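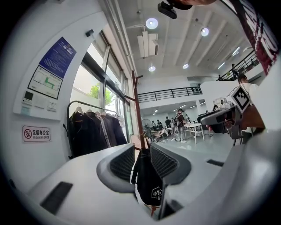
A bag hanging between the gripper fingers, with the coat stand and clothes rack behind.

Collecting examples with the hand-held gripper: frequently asked questions

Updated October 2025

What is Skisero?
Skisero is our project for teaching robot arms to handle everyday things such as bags, coats and hangers. The learning system is given examples recorded by people, and it works out its movements from those. Your job as a collector is to provide the examples.

What counts as one example?
One complete task from start to finish, such as taking a bag to the coat stand and hanging it on a peg. Start with the fingers open. Stop when you have let go and moved the gripper clear.

How long does an example take?
Most bag and coat tasks are over in 15 seconds. Slower is fine. Please don't rush to get more done, as jerky movements are usually rejected at checking.

Do I have to do it the same way every time?
No. Stand somewhere else, come in from the other side, use a different peg. The system needs to see variation. What should stay the same is the task written on your sheet.

I dropped the bag. Should I start again?
If you can pick it up in one smooth movement, carry on and mark the example as "recovered". Otherwise stop, mark it as failed and begin a new one. Don't delete anything yourself.

Can other people be in the room?
Yes, provided they have signed the consent form at the desk. They can walk about and work as normal. Ask them not to hand you objects during a recording.

Can two collectors work side by side?
Yes, on separate tasks. Leave enough space that neither of you has to reach around the other.

How many examples are needed?
The target for hanging tasks is 3,000. We had 695 accepted by the end of September. Training on the first set begins at 2,000, and collecting carries on after that.

Who checks the recordings?
Zuzanna Czerwiński goes through each batch. Rejected examples come back with a short note, normally "grip not visible" or "task not finished".

Who do I ask about shifts and pay?
Barbara Adamczyk. Give your collector number and the name of the site, Grostano or Urken.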